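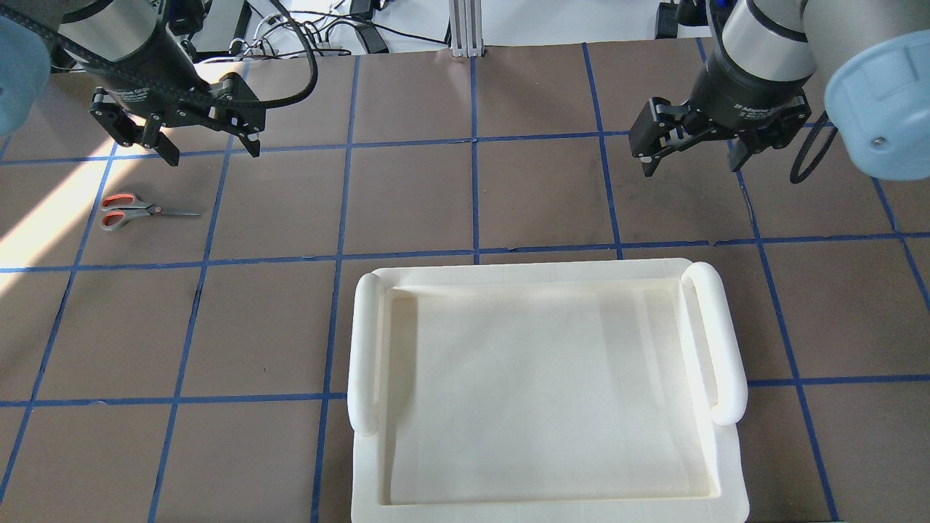

Papering a Worktable, and Other Small Habits That Save My Evenings

By Kelly Portela
October
95 shares | 52 comments

I have written nearly 4000 words about sharpening kitchen knives over the years and hardly a line about the table I do everything else on, so let me make up for that now. If you glue, paint, repot, wrap or mend at home, a cheap paper cover will do more for your temper than any fancy bench (and I say that as someone who has priced the fancy benches).

1. Buy the paper on a roll
Brown kraft paper is the stuff to get. Go for a roll a bit wider than your table so you can fold the sides under and tape them where you won't see them. Let it lie flat overnight with a couple of heavy books on the ends, and it will stop trying to roll itself back up while you're working. I got mine from the packing aisle at Solís and I'm still on the same roll, which I find very satisfying!

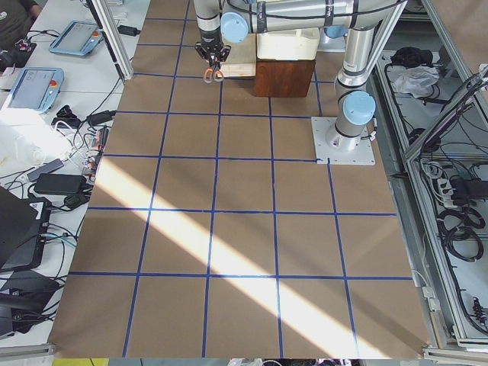 Pull it snug but don't stretch it hard, or the first damp sponge will leave you with a tear right down the middle. A wrinkle or two never hurt anybody's birdhouse.

2. Mark it off with painter's tape
My aunt laid out quilt blocks this way and I have borrowed the idea for everything. Run your strips of tape the long way first, then across, and you have squares to sort things into: screws in one, buttons in the next, the part you took off third in the third. When I took my old Jurnska coffee grinder to pieces I set each bit down in the order it came out, and for once there was nothing left over at the end. Don't fuss with a ruler unless you're cutting to the lines. Eyeballing it is fine.

3. Keep the cutting tools in one home
Scissors wander more than anything else in my house. Pick one box or jar for them and put them back there before you get up for coffee, even if you're coming straight back. Wipe the blades with a little rubbing alcohol after you've cut tape, and put one drop of light oil at the screw every couple of months.
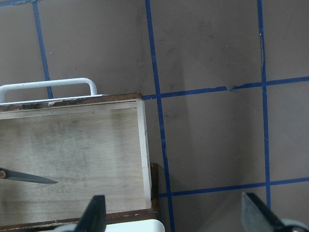
Will painter's tape leave gum behind if I forget about it?
It can, especially near a sunny window, so check the label for how many days it's meant to stay down. On paper it hardly matters, as the whole lot gets thrown out together. On bare wood, warm any stubborn strip with a hair dryer and peel it back low and slow, then rub off what's left with a dab of cooking oil on a rag.

4. Change the paper before you think you need to
Old glue drips go hard and scratch whatever you slide over them, and I have the marks on a nice picture frame to prove it. I put down a fresh sheet when the seasons turn and use the cleaner end of the old one for wrapping dishes or lining the bottom of the compost pail.
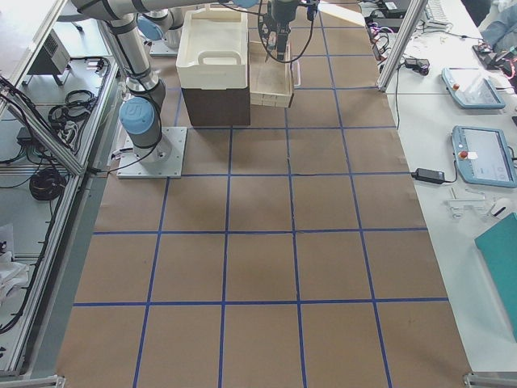

5. Sweep up last thing
Five minutes with a soft hand brush, working from the far end toward yourself, with the dustpan held just under the edge. I do mine at nine in the evening with the radio on, and then the table is ready for whatever I drag out the next morning.

3239 views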